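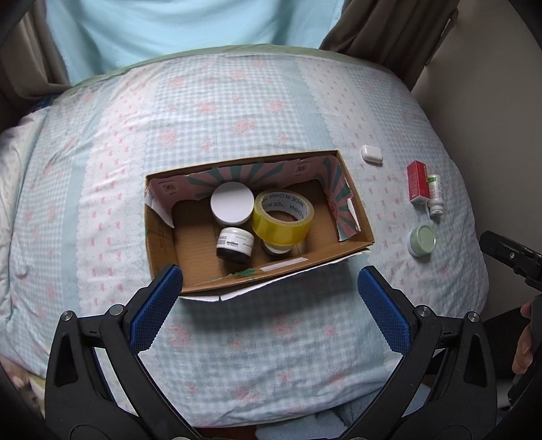

Small parcels go out from the bedroom now, and the bed is the packing table. A quilt is a poor surface for it. The box never sits level, so anything cylindrical drifts to the low side unless something heavier holds it in place.

For this batch I reused a carton with a printed paper lining, pink with teal rays. The lining had already torn in several places. Torn paper is cosmetic. What matters is the corrugated board, and I check it by pressing each wall with a thumb. If it springs back, it gets used again.

Loading order for jars and tubs:

1. Round containers first, lids up, against the back wall.
2. Flat cartons on edge in the remaining gap.
3. Small cases last, wrapped in paper.

The yellow tape tends to end up in the box while I sort. I have sealed it inside 2 parcels so far, one of them bound for Clundunstead.

Base seams get 3 strips, the top gets one along the join and one across each end. The last parcel came to 244 grams before taping. My kitchen scale is a Zevura and reads 6 grams heavy, so I subtract that before writing the label.

Next batch is Friday, on the floor.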